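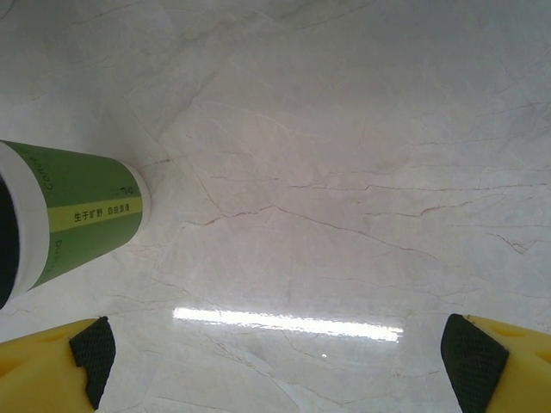 **Grindby grip pads, replacement set.** This set replaces the first pads, which were withdrawn in February after a slip fault. On glossy surfaces the old pads let light items roll out during the lift. A paper cup lying on its side on polished stone, with the fingers spread wide, is the starting position where the fault showed most. Thu Hoàng logged 25 drops at our Fundville bench before the arm was stopped.

Fits Grindby yellow fingers only - not the Olex type. Part no. 2667. Inspect after 4000 cycles.

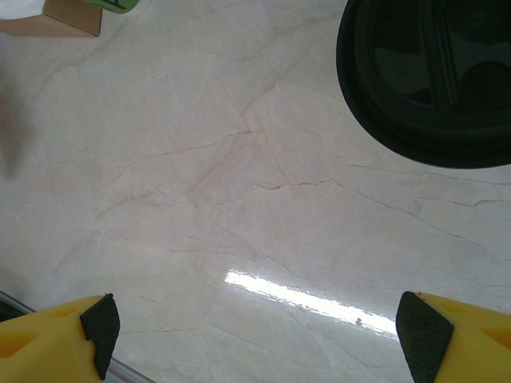
*Fingers open, black crosshatched pads facing each other. Glare on a glossy top.*

**Safety:** power off the arm before changing pads. Do not run one old pad with one new one. For returns of the first set, write to Yasmine Shehata, Parts.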